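4. Before the First Wash

Welcome to the part of the Wolteo guide that most people skip! We do hope you'll stay with us for a few minutes, as a little care now will save you a good deal of fuss later on.

1. Push the Wolteo back until it stands 100 mm from the wall, and check that the drain hose has no kinks in it.

2. Turn on the water tap slowly and look over both ends of the hose for drips.

3. Run the Drum Clean program once with nothing inside. It takes a while, so go and have a cup of coffee – the machine will beep when it has finished.

4. Gather your first load and sort it by color. Empty the pockets, close the zippers and read the care labels.
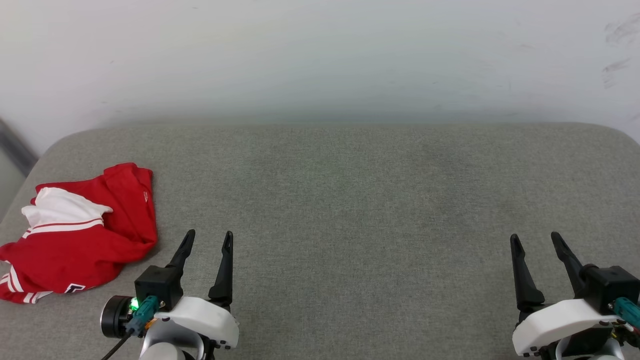
Bright reds are best washed on their own the first few times.

5. Set the dial to Colors 20 and press Start. New red clothes can give off a surprising amount of dye, and the cool setting helps keep it out of any white panels or stripes on the same garment.

Note: If the display shows E945, the door has not closed all the way. Open it, tuck in any stray sleeves and push firmly until you hear the click.

Caution: The Wolteo draws up to 2000 watts while heating. Please plug it straight into a grounded wall outlet, never into an extension cord or power strip, and keep the plug where you can reach it.

Once the drum has stopped, wait for the door light to go out before you pull the handle. Leave the door open a little between washes to let the drum air out.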